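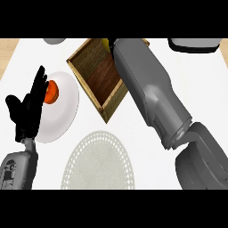
山野营会器材与伙食打理须知

适用于在家中、教会厨房和工具间做准备的同工。上山以后的做法另见领队手册，本页只讲出发前和回来后的活。

本页最早由Kusum Mittal整理，2021年11月改过一次，补了炉具和蜡烛两部分。她在Brirberg营地管了多年伙食，有些写法照她的习惯保留。

一、炉具

气炉回来先拆气罐，再擦炉头。罐子没拧下来就塞进包里的，领队要在登记本上写明。炉头上的糊迹用旧牙刷干刷，刷不掉的用布蘸一点白醋，擦完再用清水布过一遍，晾透。喷嘴孔不要用针捅，孔捅大了火焰发黄，锅底全是黑的。可以用炉子自带的通针，没有就换喷嘴，Bulto炉的喷嘴柜子里有备用的，用一个登记一个。

汽油炉的泵皮碗每季上一次油，用皮革油或者食用级矿物油都行，别用炒菜油，放久了会发粘。泵杆推进去没有阻力，多半是皮碗干了，取出来用手指把边缘往外捻开，上油后放一夜再装。

点火试炉一律在院子里，不在厨房，也不在地下室。旁边放一桶沙。试炉的人不要穿抓绒。

气罐剩多少可以称重。我们用的大罐满罐连壳是633克，称完用油漆笔把数字写在罐底，下次用的人直接看。低于一半的留给短途和试炉，长线一律带新罐。空罐放完余气再交回收点，不要扔进教会的垃圾箱。

二、锅和餐具

铝锅忌碱。不要用小苏打泡，泡了发黑，味道也怪。已经发黑的，切半个柠檬放进去加水煮开，小火煮一阵，倒掉再刷。

套锅收起来时每层之间垫一张厨房纸，盖子反扣，不要盖严。上回有一套从秋天盖到第二年二月，打开以后里面的霉味洗了好几遍还在。

刀具回来就洗，擦干后插进硬纸折的刀套。纸套做法：牛奶盒剪开压平，对折，边上用宽胶带封住，刀尖那一头多缠一层。磨刀用厨房那块双面石，先粗后细，磨完把石头冲干净放回木托，别在水池里泡着。

木勺裂了就换。没有裂但发毛的，用细砂纸顺着纹磨一遍，抹矿物油，立着晾。

杯子碗碟上写名字的胶带，营会结束当天撕掉。留到下一次就很难撕，残胶用一点植物油揉开，再用洗洁精洗。

三、干粮分装

分装在出发前两天做，太早了饼干会回潮，太晚了大家手忙脚乱，容易漏。

桌子先擦，手先洗，戒指手表摘下来。燕麦、奶粉、糖、葡萄干按每人每顿装小袋，小袋再按天装大袋，大袋外面写第几天、早餐还是晚餐、几个人吃。字写在袋子上，不要写在纸条上塞进去，纸条会和奶粉混在一起。笔用油性的。

米按每人每顿一杯，杯子用厨房那只搪瓷杯。年轻人多的队伍多加一点。干豆子高海拔煮不烂，营会上用小扁豆，红的那种，别的豆子留在家里吃。

一份标准早餐包按538千卡配，是燕麦、全脂奶粉、坚果和红糖的量，配方单贴在储藏柜门里侧。有人坚果过敏，就把坚果换成椰子片和多一勺奶粉，单独装，袋口系红绳，和其他早餐包分开放。过敏的名单由领队保管，厨房只看到红绳的数目。

奶酪选硬的。表面擦一层醋，用烘焙纸包，再套布袋。塑料袋闷出来的水会让它长毛，长了毛的硬奶酪切掉外层，里面还可以用；软的整块扔掉。

自己烘的苹果片、番茄片：切薄，烤箱开到60度，门夹一把木勺留缝，烘到弯折时不出水。放凉以后再装罐，热着装罐壁上会起水珠。装好后头一个星期每天摇一摇罐子，有粘在一起的，倒出来再烘。

盐和茶叶总是有人忘。单独放在一个小铁盒里，铁盒跟着炉具走。

四、圣餐用品

山上领圣餐的东西单独一箱，箱盖上有标签，不和伙食混放。

饼用无酵的，在家烙好。面粉加水和少许橄榄油，不放盐，揉到不粘手，擀薄，平底锅干烙，两面起小泡就好。放凉后夹在两块硬纸板之间，外面包干净的亚麻布。夹得紧一点，背包里颠一天也不会碎得太厉害。有麸质不耐的弟兄姊妹，用荞麦粉另外烙，锅要先洗，擀面杖也要换。

葡萄汁用小瓶，装到瓶颈下面一点，留一点空，上山以后瓶盖才不会顶开。开过的瓶子当天喝完，不带下山。

布回来用冷水泡，葡萄汁的颜色碰了热水就固定住了。泡过以后撒一点盐轻轻揉，还有印子的，挤柠檬汁在太阳底下晒。洗好熨平，别喷香味水。

木杯不能进洗碗机。用温水快洗，立刻擦干，杯口朝下放在布上。每年受难节前上一次油，核桃油之类的坚果油不要用。

五、蜡烛和灯

营火晚会剩下的蜡烛头收在铁罐里，攒够一罐可以重新浇。铁罐坐在热水锅里隔水化，不要直接上火。化开以后用旧丝袜滤掉烛芯碎屑，倒进洗净的小果酱瓶，棉芯事先用蜡浸过，拿两根筷子夹住，搭在瓶口，等蜡完全凝固再剪。人不能离开灶台。化蜡的锅专用，柄上缠了蓝胶布，别拿去煮汤。

烛台上的蜡滴：金属的放冷冻室，冻硬了一掰就下来。木头的用吹风机吹软，拿布擦，剩下的油印垫着吸水纸熨一下，低温。桌布上的也这样做。

头灯长期不用，电池取出来。电池仓里发绿发白的，用棉签蘸白醋擦，晾干再试。试过还不亮的放进待修筐，写上毛病，不要又放回好灯那一格。

六、帐篷和绳子

帐篷带回来哪怕摸着是干的，也要在大厅里撑开晾一夜。地钉敲直再收，泥用水冲掉。拉链涩的，用蜡烛头在链齿上来回擦，再拉几遍。沙子多的先用软刷刷，后上蜡。

接缝处的胶条起皮，先用酒精把旧胶擦净，再涂接缝胶，涂薄，晾一晚，撒一点滑石粉，不然叠起来会粘住。大顶子和小帐篷用的胶不同，聚氨酯涂层和硅涂层要看标签，拿不准就先问。

绳子用冷水洗，浴缸里就行，加专用洗剂或者很少一点中性皂，手捋，多过几遍水，摊在阴处。不要晒，也不要放在暖气上。洗的时候一段一段用手摸，有硬块、瘪的、起毛厉害的，用胶带做记号，交给领队看。厨房和工具间的人不判断一条攀登绳能不能继续用，剪不剪也由领队定。退下来的绳子两头染红，拿去捆柴、晾衣服都可以，不许再挂回墙上。

绳子、安全带和电池、酸、漂白水不放在同一个柜子。这一条请所有人记住。

七、靴子和衣服

鞋垫拿出来，鞋带松开，报纸揉团塞进去，吸潮了就换。皮靴刷泥用湿布和软刷，缝线处多刷几下。完全干了再上蜡，上蜡前用吹风机吹温一点，蜡吃得进去。Bhatia的鞋蜡够用了，一罐能用很久，不要一次挖一大块。翻毛皮不上蜡，用喷的。

借给营员的靴子，收回来以后里面撒小苏打，放一夜，倒掉，拿湿布擦。鞋舌内侧写尺码，磨没了重新写。

羊毛袜翻面洗，冷水，不拧，卷在毛巾里压。破洞在脚跟的可以补，补在脚底的不要给别人走长路穿。

羽绒睡袋平时挂着或者松松地放在大布袋里，压缩袋只在路上用。洗睡袋去自助洗衣店用大滚筒，家里的机器太小。烘的时候低温，放几个网球，中间拿出来把结块的绒用手捏开，要烘很久，带本书去。

八、储藏间

储藏间的架子按用途分，炉具在下，伙食在中，布类在上。最底层离地留空，拖把要能伸进去。

铁架是Findevby的，横档可以拆下来换高度，拆的时候两个人扶。每层最多可以放到6箱，再多中间会往下弯。重的靠墙。

防鼠靠收拾。袋装米面都倒进带盖的桶里，桶外写品名和装桶的月份。墙角的缝用钢丝绒塞住，外面抹腻子。不放毒饵，孩子们会在这里跑。

防潮的干燥剂可以烤干再用，变色的那种看颜色，不变色的称一下重量，比原来重了就烤。粗盐炒热装进布袋也能顶一阵。

借出本挂在门后，借的人写名字、东西、哪天还。还回来的东西先放在门口那张桌上，查过再上架。谁查的谁签字。

九、修补工具包

每队带一个，装在铁盒里：粗针两根、牙线一卷（缝背包带比棉线结实）、宽胶带缠在铅笔上、细铁丝、备用扣具、帐篷杆套管、小钳子、砂纸一小块、布补丁、安全别针、气垫补丁和一小管胶。胶开了口就容易干，每次出发前捏一下，硬了就换。

补气垫：先充气，涂肥皂水找泡，用笔圈出来，放气，擦干，酒精擦一遍，贴补丁，书压着过夜。急着用的话压几个小时也行，但是别当天晚上就给体重大的人睡。

诗歌本和祷告卡装在卷口防水袋里。淋湿的书立起来，书页散开，慢慢晾，半干时夹吸水纸压平。粘在一起的页不要硬撕，等全干了用薄尺子一点一点挑。

有更好的做法，写在储藏间门口的本子上，注明名字，下次改这一页时一并加进去。接缝胶和烤箱的温度计目前缺货，要用的先跟厨房说一声。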